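The Sourdough Starter With a Pedigree

By Luana Sales

The jar costs $113, and for that you get 3 ounces of flour paste. Gonirell, the company that sells it, says the culture inside goes back to a mountain bakery that kept it going through two wars and a flood. There is a certificate. There is also a subscription plan, in case you kill it.

I have baked bread at home for 12 years with a starter I made from grocery store rye and tap water, so I came to this with a grudge. I'll try to keep it in check.

The pitch for heirloom starters rests on one idea, that an old culture stays what it was. Feed it in Ohio, feed it in Oregon, and it will go on making the bread of the old country. Gonirell's rival, Trurine, goes further and talks about "ancestral flavor memory," a phrase I asked the company to explain twice. The second reply was a discount code.

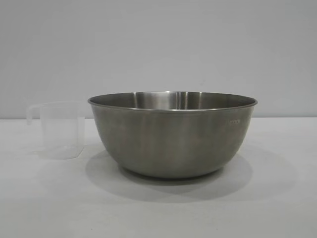
Montri Siriwan ran a bakery for most of his working life and now teaches evening classes. He doesn't buy it. A starter is yeast and bacteria living on whatever flour you give them, he told me, and they have to live in your kitchen, at your temperature, on your schedule. "Feed it my flour for a month and then tell me whose it is," he said.

Paweena Yensuk, who sold Trurine jars in her shop until February, takes a softer line. Her customers liked the story, and some of them baked more because of it. I can believe that. People take better care of a thing they paid too much for. But she dropped the line after too many buyers came back asking why their loaves tasted like the ones they'd been making before.
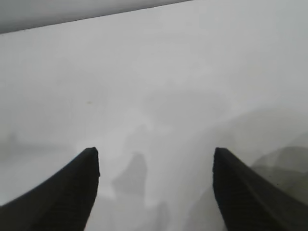
The age claims bother me most. How would anyone check? When I asked Gonirell for records, I was sent a scanned letter from the bakery owner's nephew, undated, saying the family had "always" had it. Trurine says its oldest culture is 800 years old and offers no paper at all.

I did bake with the Gonirell jar. It rose well. The crumb was fine, the crust was good, and the flavor was a little sharper than mine the first week. By the third week I couldn't pick it out in a blind tasting, and neither could my neighbors, who were paid in toast.

The jar is in the back of my fridge now. I feed it when I remember.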